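Home Notebook Entries Supplies Search

July 16, 2022

Kitchen sorting table, second setup.

I write this down while I still remember, because the notes from February were too short and I lost a morning with guessing what I meant by "basket as before".

Purpose of the day: to settle how the two baskets, the tray and the small kitchen things should stand on the white table, and to write the rule for what goes where. The list for Kodikara needs a fixed layout. Until now each of us has put the baskets where the hand wanted, and then the notes can not be compared.

Baskets. One dark brown, one orange, both rectangular. I ordered them from Grindano under number 3855 and they came with a day of delay. I had asked for two of the same color, but now I am glad for the difference. In the notes we can write "brown" and "orange" and there is no discussion about whose left is meant. They stand toward the back of the table, brown on the left side, orange on the right. Pale green tray in front, in the middle between them.

The tray is the start place. Things which wait to be sorted lie on the tray, nothing else. Please do not put pens there.
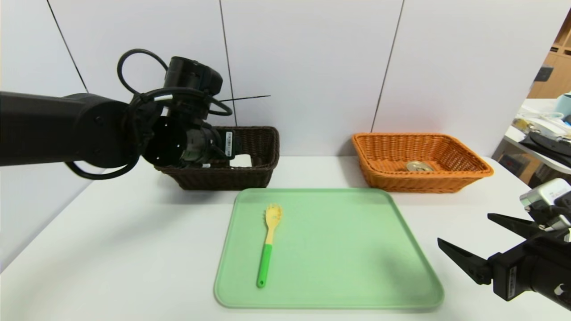 Brown and orange baskets with the green tray in front. Spatula on the tray, can lying in the orange one.

Rule for sorting, version I want to keep: cans go to orange, cooking tools go to brown. Cloths and paper are not decided yet. Pulville wants them in brown, and I wrote "brown" in pencil, but my own opinion is that they should have a third place, for example a flat box. Small soft things go under the tools and then they are forgotten.

Notes on the things themselves:

- Cans: I prefer to lay them on the side. A can which stands looks tidier, but when you push the basket it falls anyway and makes noise.
- Spatula: handle toward the person, head toward the baskets. The slotted head is pale yellow and the grip is green, so on a pale green tray the grip is a little harder to find quickly. Maybe a tray of another color next time. Not urgent.
- Long tools in general: they do not fit flat if the basket is already half full. Let them stick out.

Table surface. I wiped the top with a damp cloth before the start and dried it. The surface is matte and the crumbs of eraser are difficult to see on it, so wipe also when it looks clean. No tape marks for now. I tried tape in February and the glue stayed on the table for weeks.

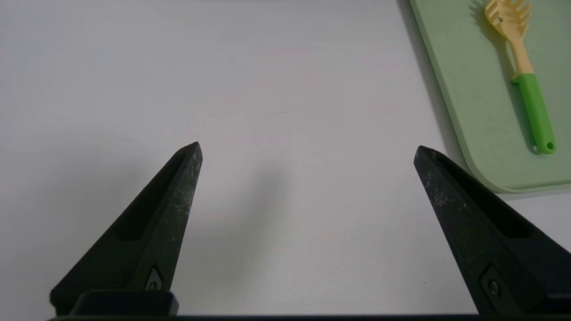
White tabletop, open area between the fingers.

Measuring. I used the long steel ruler from the drawer. Distance from the front edge of the table to the near edge of the tray: 100 mm. Gap between tray and each basket: 25 mm. I measured it again after lunch and the brown basket had moved a little, I think from my sleeve. If you lean over the table, check the gap after.

The baskets are light, and this is their weak side. With only a cloth inside they slide from any small touch. Rerkeo has felt pads with glue on one side, item 1668, and I put one packet on the order list. They should go under the corners only - the middle does not touch the table.

About the brown basket with long tools inside. I was first against it, because a tool leaning on the rim looks like somebody forgot it there.

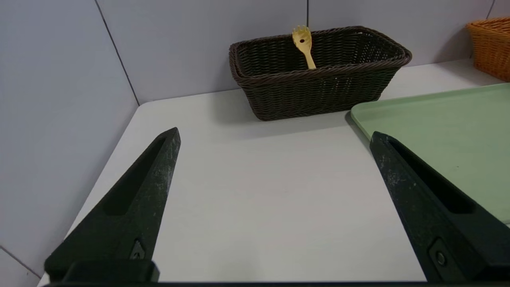

But for taking out again it is more practical. You see the head of the spoon at once and you do not have to search with the hand. So I change the rule from February: long tools may stand with the head up. If two of them stand in the same basket, put them in different corners, otherwise the heads hook together and both come out.

Open points:
- place for cloths and paper (ask Pulville again)
- felt pads, when they arrive
- other tray color, maybe white is too little contrast, to think
- write the layout on one page and hang it beside the door

At the end I put the ruler back in the drawer, second from top. The pencil note about the cloths stays in pencil.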